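Folding notebook, Arcombe room
April 6, 2019
Entry by Marianna Olszewski. Elspeth and Jolanta in for the morning, Iwona after lunch.

Carrying on with the small cloths. The job for this week is still to settle one way of folding for the Holtthorpe linen order, so that whoever is on the bench gets the same packet at the end. Order stands at 961 pieces, mixed towels and plain cloths, and the boxes they go in are already bought, so the folded size can't drift much.

Table
The green cover stays. We talked about going back to the bare top and decided against it. A light cloth shows up well on it, every corner can be seen, and the fabric doesn't skate when you press a fold. The drawback is lint. Elspeth went over it with the sticky roller before we started and again before lunch. It should be done before each batch, whether it looks like it needs it or not.

I pulled the cover straight and smoothed it from the middle out. If there is a ridge under the cloth the fold follows the ridge, and you end up chasing it.

Plain cloths
The tan ones are the awkward ones. The fabric is soft enough that a corner brought over to its opposite number lands short and then turns under itself. What you have after two moves is a lopsided thing with points sticking out, and it is quicker to shake it out and start again than to fix it.
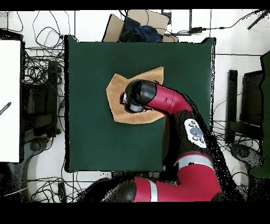

Jolanta's suggestion was to hold down the middle before bringing any edge across, and to keep the hold until the edge is lying flat. I had been letting go early to free up for the next corner. Holding longer is slower per cloth, but over a run of 13 I restarted only two, so it pays for itself. She also wants the first fold made away from the body, toward the far edge. I can't see much difference yet. Will try both ways on the next run and write down which is which.

A note on pressing: flat pressure in one spot, no sliding. Sliding drags the top layer off the bottom one and the edges stop matching.

Target size for the plain cloth is 9 inches on the long side after the last fold. Over that and it bows in the box.

Towels
Easier in most ways. The pile grips itself, so a fold stays where it is put. The trouble is thickness. By the third fold the outside layer has to travel farther than the inside one and the edge creeps back. Leave the top layer a finger's width long at the start and it comes out even.

Order of work for towels, as agreed with Iwona:

1. Shake out once, off the table. Lay it down with the care label underneath and at the left.

2. Flatten from the center to the corners. Check that the towel is square to the table edge — the back edge is the one to line up with.

3. Take the far edge first, near its corners, and bring it toward you. Don't pinch deep, only the hem.

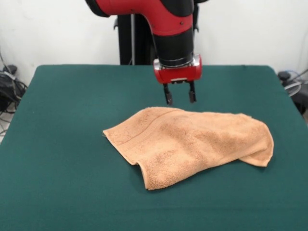
4. Let it down slowly and press along the crease. Fold again the same way.

5. Turn the short sides in, then close it.

6. Stack with the closed edge facing out. No more than 54 in a box, lid on without pushing.

Still open
Annick says Huerta can send replacement cloths for the ones with crooked hems. I have put the worst to one side in a bag with a tag on it. No amount of care will make those fold square.

Need a second roller and refills.

Iwona to redo the size card for the wall. The old one has the towel and plain cloth measurements swapped.

Holtthorpe want the first boxes in May. Next session start with plain cloths while everyone is fresh, towels after.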